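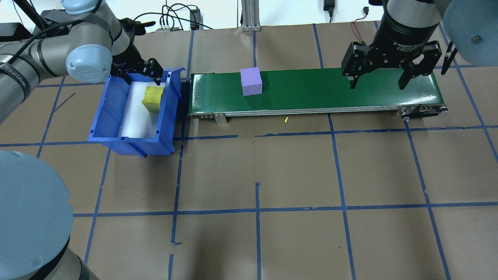
Cell 2 notebook, April

Goal for this block: decide whether both arms keep the same two-finger gripper, or whether the left one goes back to the Varnari fingers we ran over the winter. Same task on both sides. Foam blocks, green conveyor, blue bin with the white liner. Right arm works over the belt, left arm works over the bin.

Setup notes so I can get back to it:
– Belt speed on the Butum controller set to 33. Units are whatever Butum thinks they are, the manual doesn't say.
– Finger opening on the right arm at full before each approach.
– Force at the lowest setting that still holds foam. One step up leaves a dent.
– Paper retaped. Grid is for eyeballing offsets only, don't calibrate off it.

First pass was with the stock fingers. The right arm had little trouble with a cube sitting flat and square to the belt. With the cube turned, one finger touches early and pushes it toward the rail. The gripper then closes on a corner and reports a good grasp, so the width reading alone can't be trusted. I added a check on closing width against the expected cube size and that caught most of them.

Left arm is fussier. The bin walls taper, and the gripper body is wide enough that the back wall becomes a problem before the fingers do. Approaching with the wrist turned a little helps. Need a proper collision shape for the bin in the planner; right now it is a plain box and too generous on the open lip.

Wrist camera next. I wanted to know if we could find the bin from the wrist view alone and drop the head camera for that step.

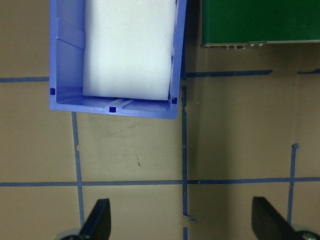
Photo: Dristetti lab, wrist camera

Fingers show at the bottom when they are open wide, so the mask has to cover them. The blue of the bin and the blue of the tape are close enough to confuse the color threshold. Switched to edges of the bin rim plus a minimum area and it settled down. White liner against blue is the easiest boundary we have, use that one first. Bin pose came back in 190 ms on the small computer. Fine for a static bin, too slow if we ever want to servo on it.

The wrist view is no good close in. Once the gripper is down over the bin the rim leaves the image and there is nothing left to fit. Keep the last good pose and go in blind from there.

Then the fixed camera, as a tie-breaker. It sees both bases, the belt and the bin, which the other two don't manage together.

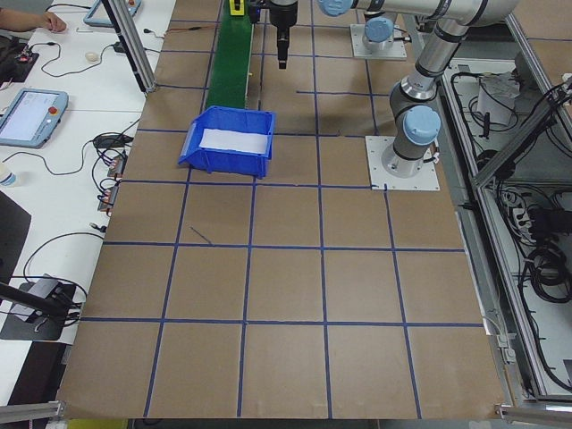
Dehghan, automation engineer

Shadows from the arm land on the paper next to the bin and shift the detected edge. Exposure locked at 552, better but not gone. Would rather fix the light than keep tuning this. The cables between the desk and the table also need a tray before anyone leans on them.

Back on the head camera for the bin side, with the left gripper down beside the purple block and the yellow-green one further back.
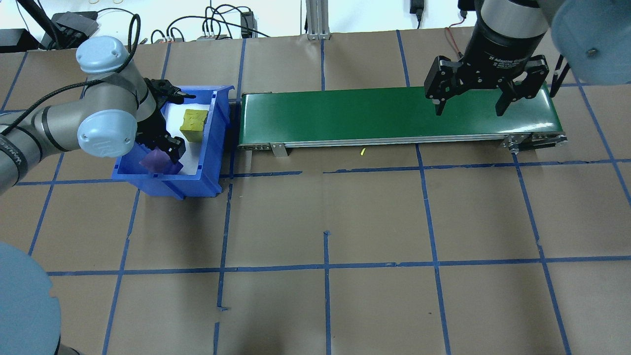

Left gripper in the bin, right gripper open over the belt.

Fingers next to the block hide part of it from the head, so the pose estimate jumps as the gripper gets close. Freeze the estimate before the descent, same as for the wrist camera.

Where this leaves the comparison: stock fingers stay on the right. For the left I still want five runs with the Varnari set, same blocks, same bin position, before choosing. They are narrower at the tip, but the pads are worn and I have no spares.

To do: order pads. Bin mesh into the planner. Ask Butum about the speed units again.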